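Dollonska dumpling night sells out its first batch before dark

What a turnout! The May dumpling night in Dollonska drew 1,548 hungry people to the old Gorkasach market hall, and the kitchen crews sent out 3,933 dumplings before the last tray was empty.

Pork and chive went fastest (gone by 6:40 p.m.), but the surprise of the evening was a mushroom and cabbage filling from Hatsue Minami, who runs the Dafis noodle counter on the ground floor. Her line ran out the door and past the bike racks, and people who got to the front were already planning to go around again.

"I made the dough at four in the morning and I'd do it again tomorrow," Minami said, still dusted with flour. "A kid told me he ate eleven. I want to meet his mother!"

Tickets cost $2 a plate, and the money goes toward new stoves for the hall's shared kitchen, where 60 home cooks now rent time during the week. The folding class upstairs was packed too, with grandparents and teenagers squeezed in along the same long benches, and some of the lumpiest dumplings of the night got the loudest cheers.

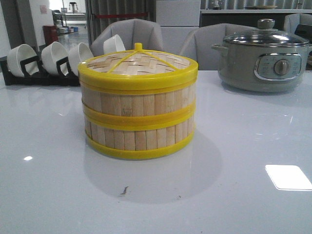 The next one is set for the fall, and Minami has already promised a sweet red bean bun. Sign-up sheets for cooks are at the Stameo bakery, next to the register, and they're filling up quickly.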